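Where Does an Empty Bottle Go?

Hi, I'm Catarina Henriques! I spend a lot of my time thinking about trash (yes, really), and one question I hear from kids more than any other is this: "If I toss my water bottle in the bin, where does it go?"

So let's follow one. The first thing to know is that it has to be empty. Juice and soda left in the bottom get sticky, and they drip all over the paper and cardboard that ride in the same truck.

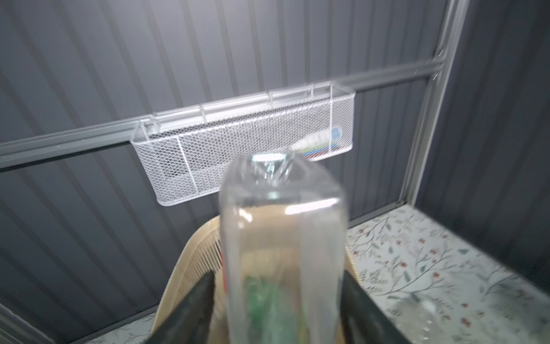
An empty bottle, cap off. See the rings on its neck? The cap screws on there.

Most drink bottles are made from a plastic called PET. It's light, it's tough, and you can see through it. Turn a bottle over and look for a tiny triangle with a 1 inside — that means PET. I once checked the whole recycling bin at the Tollham library, and I was late for lunch.

Bottles come in lots of shapes, and they wear all sorts of labels. Tall ones, short ones, water, coffee, you name it. A pile of them takes up a lot of room for something that's mostly air!

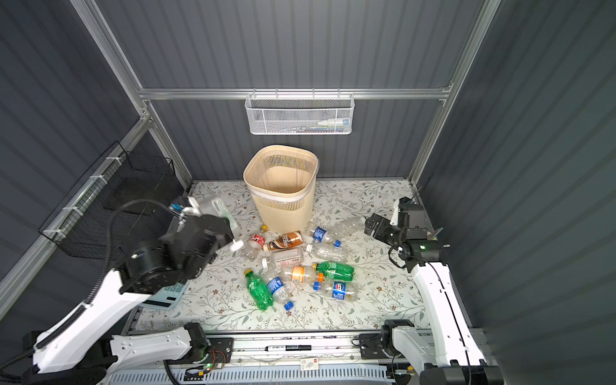
From your bin, the bottles go to a sorting center. Ours is over on Fraser Road. Moving belts carry everything along, and people and machines pull out the things that don't belong (somebody once sent in a rubber boot). Then the bottles get squashed into big blocks called bales. After that they're chopped into flakes, washed, and melted. The flakes can turn into new bottles, or carpet, or even the fuzzy stuff in a fleece jacket.

What about the cap? It's usually a different kind of plastic, and it sinks or floats differently in the wash, so the factory can split the two apart. In our town you can leave the cap on. Other towns have other rules, so ask a grown-up to check yours.
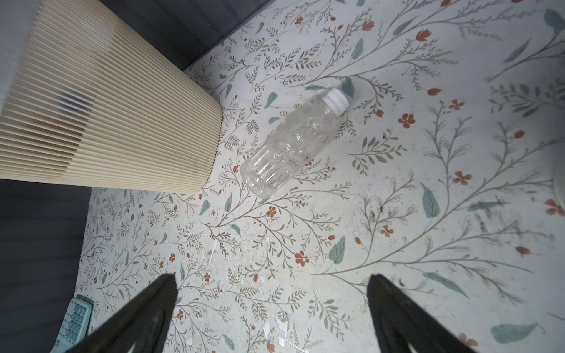 Clilasska Kids' Recycling Club

Want to try something at home? Take an empty bottle with its cap off and squeeze it gently. Hear the crackle? Now screw the cap on and squeeze again. It's much harder, as the air has no way out! Try it with 4 different bottles and write down which one is the toughest to squash. Bring your notes to our October meeting and we'll compare.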